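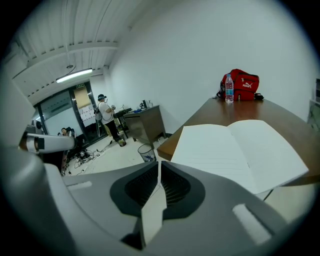
**Định Mai**, lab coordinator, member since April

**What should I budget for before we order more hand-held grippers?**

I have to turn in an equipment plan for our data collection room and I'd like someone who has done this to look at it before it goes up the chain.

We collect demonstrations with hand-held grippers. The operator wears a head-mounted camera and a backpack, and a cable runs from the head and the gripper to the pack. Right now the work is simple tabletop stuff: a backpack, a water bottle and an open notebook on a wooden desk, and a second spot at a small dark table next to a cabinet. We want to add more operators and more stations, and later buy one robot arm so we can test what we train.

My draft has these lines:

- Grippers, quoted by Gruvia, including the camera mounts
- Spare finger plates
- Batteries and chargers
- Storage drives
- One arm, quoted by Sorus, with controller and a stand
- 9 folding tables

What I don't know:

1. How many spare fingers and cables to plan for. Gruvia sells the fingers at $69 a pair, and the cables are $119 each from them. That seems high for a cable.
2. Whether to buy the arm this year or put everything into grippers and buy the arm next year.
3. Whether I need anything for the room itself. Our power strips and cables are on the floor and I have no line for that at all.

The people approving this do not work with robots. They will ask about any line they don't recognize.

---

### Lộc Trịnh

I wrote the same plan for our group at Lestwood last year. Some of this is what we got wrong.

**Cables.** This was our most common failure. The connector at the gripper end takes all the strain when the operator turns around or sets the gripper down. We planned for one spare per gripper and ran out. Plan for two per gripper. $119 is high, but check what you're paying for before you buy a cheaper one. Ours had to be a locking connector, and the cheap cables we tried worked loose in the middle of recordings. If yours doesn't lock, a generic cable with a strain relief clip is fine.

**Fingers.** It depends on what you pick up. With soft things and bottles, one spare pair per gripper lasted us most of the year. Hard edges wear the pads faster. Buy them in the same order as the grippers. Our second batch had a slightly different pad and we had to note in the data which sessions used which.

**Arm.** I would wait on the arm, with one condition. Get Sorus to tell you in writing whether your gripper fingers will fit on their flange, and what the adapter costs. We bought our arm early and it sat for months while we sorted out the adapter. If you can rent for a month, do that first. Akgül rents arms and will come out and set one up, but the delivery charge is separate, so ask for it on the quote.

**Room.** Yes, put in a line. You want these at least:

- Floor cable covers wherever people walk
- A power strip mounted under each table, so the chargers don't sit on the floor
- Hooks or a shelf for the grippers and headsets between sessions
- Printed marker boards, if your setup uses them. Get them on something rigid. Paper ones curl and then calibration drifts.
- Labels for everything

None of it costs much. I called ours "station fit-out" and was not asked a single thing about it.

One more thing. Don't price by the gripper, price by the station. A station for us was gripper, headset, pack, two cables, a spare pair of fingers, a battery set, a table and a marker board. When they cut our budget we dropped whole stations and the rest still worked. The group next door got a flat cut on every line and ended up with grippers they couldn't power.

---

### Định Mai (follow-up)

Thanks, pricing by station makes sense and I've redone the sheet that way. The connector does lock, so I'm leaving the Gruvia cables in at two per gripper.

We already have a marker board on the desk beside the notebook, but I left the boards out of the draft completely. Added. I also added cable covers and under-table strips.

Sorus says the adapter is a custom part and they will quote it separately. I asked Akgül for a one-month rental price. The arm is now marked "next year, pending rental."

I'm still not sure about storage. I put in drives for 100 hours of recording and don't know if that is low. 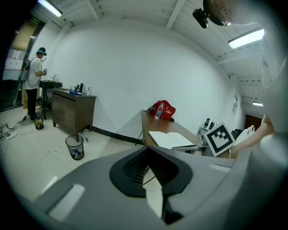 ### benchdrawer

Can't help with the arm, but on storage: record one normal session, look at the folder size, and work it out from that. Then double it for the backup copy. People forget the backup. 100 hours will go quickly with more operators, and if your head camera and gripper camera both record, count both.

Also check the tables before you order. Folding ones wobble. We used plain desks from office surplus and they were fine.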